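Bedroom wastebasket

A bedroom wastebasket is a small open container for dry litter, such as wrappers and paper. It is usually kept on the floor near the bed.

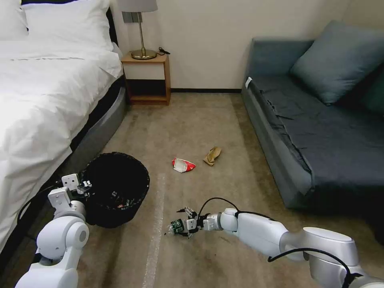
Black mesh wastebasket near the foot of a bed.

Mesh models are light and easy to lift with one hand. In the guest rooms of Breldale the basket is carried to the litter.

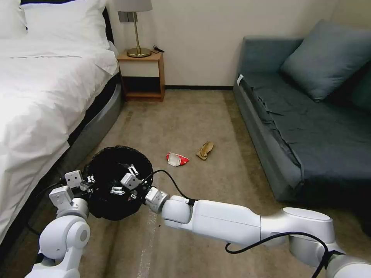 Larger pieces are collected first, and after them the carpet is vacuumed.
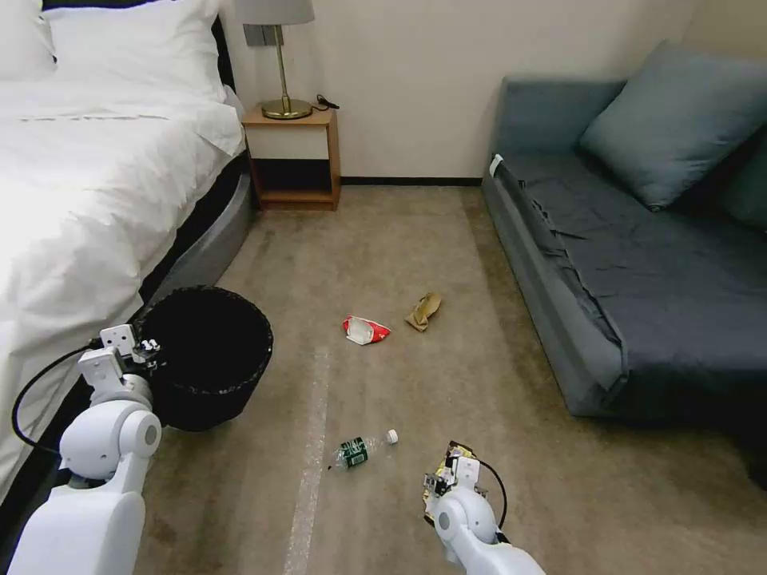 Sorting

Plastic bottles and their caps are often kept apart from paper.

This site uses cookies. Accept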